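The engineer who looks after voltage at Narkevel would like it known that the lights have stayed on. "People ring when they go off," she says. "In four years I have had one call to say they were fine, and he wanted the gas board."

Her job is the far end of the Polville feeder, a long rural line that was built for farms and now has solar panels on most of its barns. On a bright day the power runs backwards and the voltage climbs. On a January evening it sags. The old remedy was a transformer with taps that somebody drove out to change by hand, twice a year, in a van with no heater. 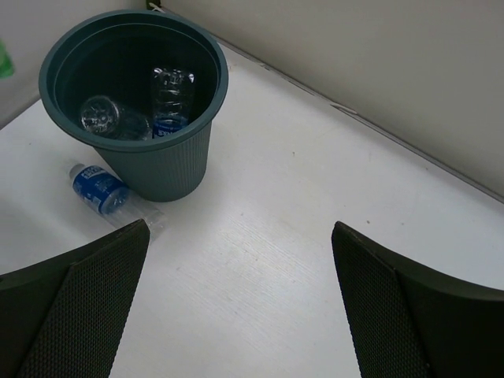 4 min read

Since last spring the taps have been set by Gridier, a piece of software that looks at the line every 10 minutes and decides whether to move. It was meant to take her out of the loop. "I am very much in the loop," she says. "I am most of the loop."

The first version changed taps 90 times in a day, chasing clouds. Each change wears the contacts a little. She added a delay, then a wider band, then a rule that it must leave things alone after 11 at night, "like a teenager with a drum kit".

Would she go back to the van? She thinks about this for longer than the makers of Gridier might like. "It had a good radio," she says.

The next job is batteries at the Polville substation, if the planners agree on the colour of the fence. They have been shown three greens so far. She has stopped going to the meetings and gets the minutes by post.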